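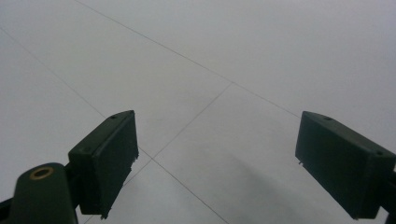 Re: Clendia mesh dropping at 100 ft

arnach_hugo wrote:
Two Clendia nodes, one in the house and one in the garage, and the far one falls off every evening. Hugo Soler at the Arer store told me to buy a third. Do I really need it? 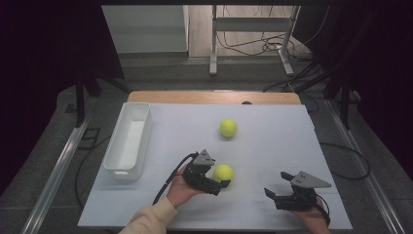

Reply from valsalcedo

I'd hold off on the third one. Mine did the same in May and it was the channel – I moved off auto and it's been fine for weeks. What firmware are you on?

Reply from tinroofer

Disagree, sorry Val. Garage walls eat 5 GHz for breakfast. I went through this with my Urquijo set and only a wired link fixed it. I ran roughly 200 feet of cable and I'd do it again (my knees say otherwise). 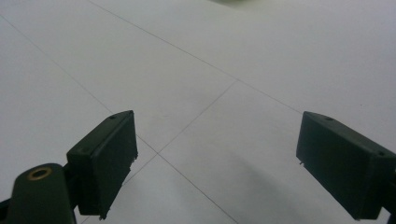
Wired backhaul is great if you can get the cable there, but my garage sits across a finished hallway and I'm not cutting into it. The floor is big pale tiles with thin gray grout lines, so there's no carpet edge to tuck anything under either. I'm on firmware 8, Val. I'll try the fixed channel tonight.

– arnach_hugo

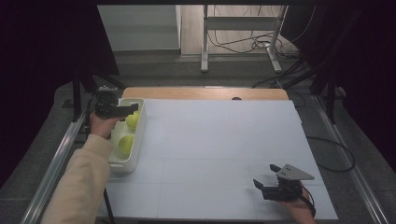

Reply from valsalcedo

Firmware 8 is the one I rolled back from! Do that first, then the channel, or you won't know which one did it.

Reply from tinroofer

Still say cable. Go through the attic. Post your signal numbers from the garage when you get a minute.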